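# Renting a humanoid for wardrobe work: the Putum service from Pikeck

Speaker notes, Siv Sundqvist, Lindholm, August 31, 2019

**Slide 1. Opening**

Say good morning and wait until the door is closed. Last year I spoke too early and the back row missed the name of the product.

The talk is about a rental service. The service is called Putum and the seller is Pikeck. You rent a humanoid robot with two grippers, the base software, and a number of support hours. You do not buy the robot. My employer, Curkness, designs storage and furniture for small homes, and we wanted to know if this service can help us to test our clothing racks and wardrobes. I am a furniture person and have no training as a robot engineer, so please be kind with the questions about control theory.

I paid the normal price and Pikeck has not read these notes. Say this clearly, people always ask.

**Slide 2. What is in the contract**

Go through it slowly, it is the slide people photograph.

- Rent is 3000 euros per month, minimum one month.
- Setup at your site is included, one technician, one day.
- A spare set of finger pads is 99 euros. We needed one.
- Remote support answers in English. The reply time was good in the morning and poor after lunch.
- Insurance is your own problem. Ask for the text of the liability part before you sign, because the version on the website was older than ours.

The contract says "household tasks." This is a wide expression. When I asked which tasks, I received a list, and hanging clothes was on it, but folding was marked as "in preparation." They told me December. I make no promise for them.

**Slide 3. The garment task**

Explain the task first, then show the slide. Putting a garment on a rack sounds like one action. For a robot it is several: take the garment, find the neck, bring hanger and cloth together, lift it to the bar, let go. We gave most of our time to the part close to the bar, for the reason that this is where our racks differ from each other.
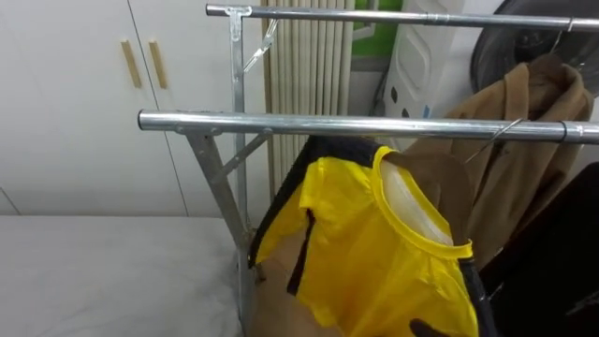 *Yellow shirt with dark trim, held up under the lower bar of the rack.*

Leave this one up for a while. Let people look at the glossy fabric, and at how near the upper edge of the shirt is to the underside of the bar. For us, as rack designers, this small distance is the interesting point. A person corrects it without thinking. With the rented robot we had to think about it all the time.

Points to make:

- Polished steel is beautiful in a shop. It also throws long bright reflections, and I would like to repeat our tests with a matte bar before I say how much this matters.
- A rack that already has clothes on it is a different test from an empty rack. Look at the brown coat and the wire hanger beside the shirt. The seller's demonstration used an empty rack. I asked them to add a coat and they were polite about it.
- Thin, slippery cloth was harder for us than heavy cloth. I expected the opposite.

*(If somebody asks for numbers: we planned 200 attempts and we did them all. I will publish the table only after I have checked the categories again, as two of us wrote "partial" for different things. Do not give a percentage from memory!)*

**Slide 4. Space**

This part was the biggest surprise in the rental, and the brochure gives it one line: "suitable for normal rooms." Before the slide, ask who in the room has a bedroom with free floor on every side of the bed. Normally few hands.
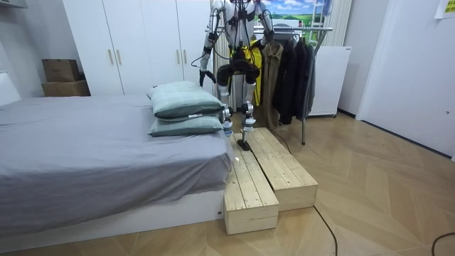

*The robot on two pine boxes at the foot of the bed, clothing rack behind it.*

The boxes are plain pine boards with screws, placed in parallel. Working height is a question you must settle early. Our wardrobes have their handles quite high, and the racks have more than one bar. Pikeck sells no platform, so measure your furniture and talk with the technician before the setup day. Check also that whatever you stand the robot on is level, and write down where it stands, otherwise your second day is not comparable with your first.

Then speak about cables. There are black cables on the robot and on the floor in the slide. A herringbone floor looks nice, but a cable on it is still something to step on. We made a simple rule that one person watches the cables and has no other job. It was boring work and we changed the person every hour.

Keep small things away from the feet. I say this also to myself -- you can find a water bottle in the slide, near one ankle, if you look.

**Slide 5. What I liked**

The technician was excellent. He knew the product and he also said "I don't know" two times, which I respect. The grippers are simple and changing the pads takes seven minutes with the tool supplied. The log files are readable text, with times, and I could open them in a normal spreadsheet.

I liked also that the robot uses the furniture as people have it. We did not need to put markers on our racks. For a company like ours, this is the main argument for a humanoid instead of an arm on a table.

**Slide 6. What I did not like**

- The manual has good chapters on starting and weak chapters on stopping. Ask for a printed stop procedure.
- The support hours are counted from when they open your ticket, including the time they read it.
- The word "autonomous" is used in the brochure without explanation. Ask what a person does during the task and what the software does. I got a clear answer only by telephone, and I would prefer it on paper.
- The invoice for the pads came with a wrong address, three times.

**Slide 7. Would we rent again?**

Yes, for one month, with a narrower plan. I would choose one rack and two fabrics and leave the pillows and the bedding for another project. I would also write the names of the result categories on the wall before the first attempt.

For a private home I would not recommend it at this price. For a furniture maker or a school, it can be worth the money if you have a person who is free the whole month.

Questions. Repeat every question into the microphone. If the question about folding comes, go back to slide 2.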